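Bunderdale clinic to extend weekend hours for cuts and minor injuries

Residents of Bunderdale will be able to have cuts cleaned and stitched close to home on weekends starting in April, when the Nair Street clinic adds Saturday and Sunday hours.

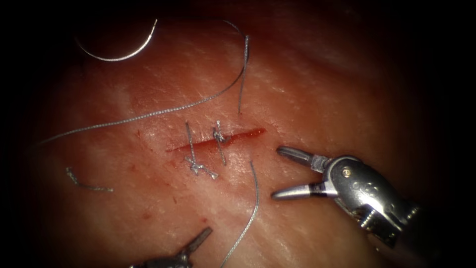

One parent told the town meeting that the change was long overdue, and that driving to Woronano with a child holding a dish towel to his chin was something she did not want to do twice. Others asked whether the clinic would also take X-rays on weekends. It will not, at least for the first year.

The nearest emergency room is at Woronano Regional, 44 miles away by the county road. The clinic closes at 5 p.m. on weekdays and has not opened on weekends since its last full-time nurse retired.

Under the new schedule, doors will open at 10 a.m. and close at 6 p.m. Two nurses and a physician assistant will share the shifts. They will treat shallow cuts, minor burns, sprains and insect bites, and will remove stitches put in elsewhere. Head injuries, deep wounds and chest pain will still be sent to Woronano by ambulance.

The clinic treated 117 people for cuts last year, according to figures given at the meeting. Of those, 42 came in on a Monday morning with injuries from the weekend. Staff said that is often too late for stitches, and many of those patients went home with a dressing and a wider scar than they needed to have.

Prorker, the packaging company on the east side of town, will pay for supplies and part of the wages for the first year. The county covers the rest. A visit will cost the same as on a weekday, and no appointment is needed.

Parking is behind the building — the front lot is closed until the sidewalk work is finished. The clinic's phone line will be answered during the new hours, and calls at other times will go to the county nurse line as they do now.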